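I finished my second unit of hospital visitation training in September and have been meaning to write down how it went before the details go. A few people from church have asked whether they should sign up. I don't have one answer for all of them.

The program is run by Masora, and our group met in their classroom building on the Hendier side of the river. There were 8 of us at the start and 7 at the end. One man took a job in another state and plans to finish there if they accept his hours.

The classroom part was 40 hours. We met in the evening, from 6 to 9 with a short break, and most of it was listening practice. You sit across from another student, they tell you about something that happened to them, and you try to keep your own stories out of it. I was bad at this. My father was sick for a long time and whenever a person mentioned a parent I wanted to bring him up. Venkatesh Unnithan, who supervised our unit, wrote "whose visit was it?" in the margin of my first three write-ups.

The write-ups are called verbatims. After a visit you go somewhere quiet and put down everything that was said, as close as you can remember, his line and then your line, with names changed. Then the group reads it aloud. I dreaded these. Mine ran long and I noticed on paper how often I had changed the subject when a patient got near something hard. One woman told me she was afraid of going home, and I asked her what floor she lived on.

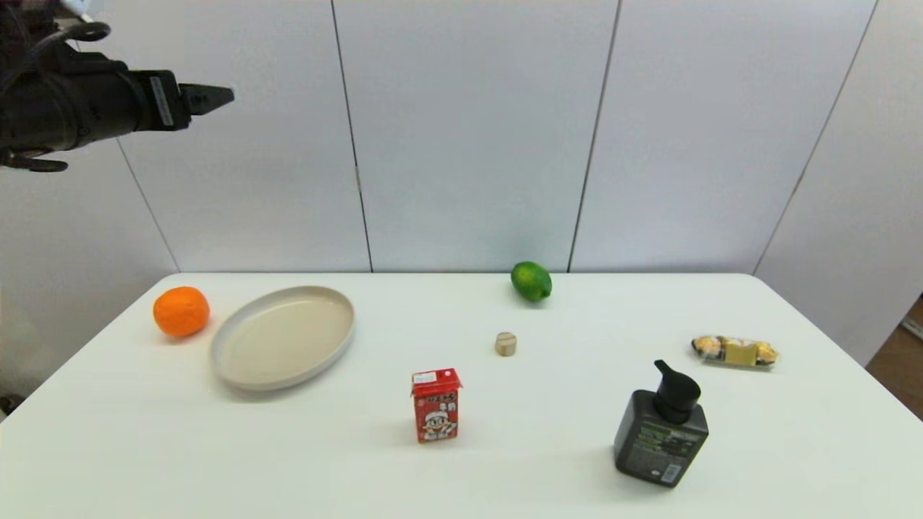 Masora building, second unit

The field part was 14 visits, and I did mine at Gedon, mostly on the long-stay floor. You get a badge and a list of rooms and you knock. Plenty of people say no thank you, and a no doesn't count toward your hours, so plan for more time than the handbook tells you. I usually went after work and was home by 8:30. Evenings were better than afternoons. The therapists had gone and the families had mostly left, and people were more willing to talk.

What they wanted to talk about was rarely religion. It was dogs, a son who doesn't call, the food, whether the mail was piling up. Three people asked me to pray and I did, with one of them in a tradition I didn't know well. I asked him to start and I followed along.

On cost, my congregation paid half and I paid the rest. The Rahimi fund will help if you apply before the first class, but they won't pay anyone back afterward. I missed that for my first unit. Parking at Gedon is free with the badge, though you have to get the ticket stamped at the front desk and the desk closes at 9.

If you are thinking of doing it, read one of the old verbatims first. The office keeps a binder and will let you sit with it for an hour. Two people I sent over there came back and said it wasn't for them, and one has already registered.

I'm taking the winter off and will decide on a third unit after that. In the meantime I'm still on the list at Gedon for one evening a week.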